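Forum > Writing and Drawing > Pencils and Paper

Topic: Do you still sharpen with a knife?

olus_reader
Posts: 60
Hello all. I would like to ask a thing which I discuss with my brother in law every time we meet. He sharpens all his pencils with a knife and says that a sharpener eats the wood and breaks the lead. I use a small metal sharpener for many years and I am content with it. My pencils are mostly HB, for notes and for crosswords. Is there a real advantage in the knife for a person who only writes? I do not draw.

LionelMarsden
Posts: 342
For writing, no. For drawing, yes, as you can have a long lead and shade with the side of it. I was taught with a knife at school and I still do it when I have the time, but for a shopping list it is a lot of mess. Change the blade in your sharpener once or twice a year and your brother in law will have nothing to complain about.

tram_to_plaka
Posts: 446
I do not agree with Lionel. The knife point stays useful longer, also in writing, if you turn the pencil a little between the lines. My teacher, Mrs Nagano, made us do this and I can still write two pages before I must stop. With the sharpener point I have a thick line after half a page.

LionelMarsden
Posts: 342
Two pages with an HB? On what paper?

tram_to_plaka
Posts: 446
On ordinary school paper, the smooth kind. On rough paper it is one page, I admit this.

DatTruong
Posts: 60
It depends also on the pencil. I bought a box of cheap ones in January and the lead was not in the centre of the wood. No sharpener can help there, one side stays covered and it scratches the paper. With a knife I could at least take the wood away where it was too much. The better ones from the same shop had no such problem. So my answer to the first question is: buy better pencils and use what you like.

olus_reader
Posts: 60
Thank you, this is interesting. I have looked now and in two of mine the lead is also a little to one side. I had always thought that I hold the sharpener wrong.

s_shibata
Posts: 340
You probably hold it well. Try to turn the sharpener and keep the pencil still, it gives a more even point with me. And please do not drop your pencils on a stone floor. The lead breaks inside and then you can sharpen until the end with the best knife in the world, and the tip will fall out each time.

DatTruong
Posts: 60
Is this really so? I have heard it many times but I drop mine always and I see no difference.

s_shibata
Posts: 340
With soft leads, yes, I am sure. With an H or harder I have not noticed it. Maybe yours are hard.

And one more question, if olus_reader permits: how do you all keep them on the desk? I keep mine lying in a tin with a lid. My daughter says it looks like a box for sardines.

tram_to_plaka
Posts: 446
Standing, in a cup, with the point up so I see which one needs work. The long points do not like to be in a bag, therefore they stay at home.

JamieL
Posts: 60
A cup for me too, pens and pencils mixed. I know that some people here will suffer when they see it.

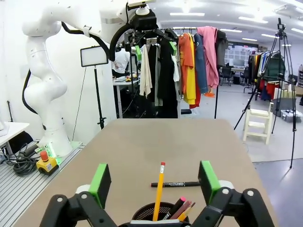

Mesh cup, with the yellow pencil standing eraser up.

LionelMarsden
Posts: 342
Eraser up, so the point is down at the bottom of the cup. I could not live with that, but it is your point and your cup. And put the black marker in with the others before it rolls to the floor.

JamieL
Posts: 60
The point is safe enough there. I put a piece of felt in the bottom of my cups, cut from an old hat. And I like to have the eraser where I can find it, I need it more than I need the point.

tram_to_plaka
Posts: 446
The felt is a good idea, I will try it. But those erasers on the end of a pencil become hard and then they make a pink stain on the paper. I use a separate white one.

olus_reader
Posts: 60
I have now done one pencil with the kitchen knife. It took me ten minutes and it looks as if a dog has had it, but it does write nicely. I will do a second one before my brother in law comes, and I will not tell him which knife I used.

s_shibata
Posts: 340
Use a smaller knife for the second one, please, and push the blade with your thumb, away from you.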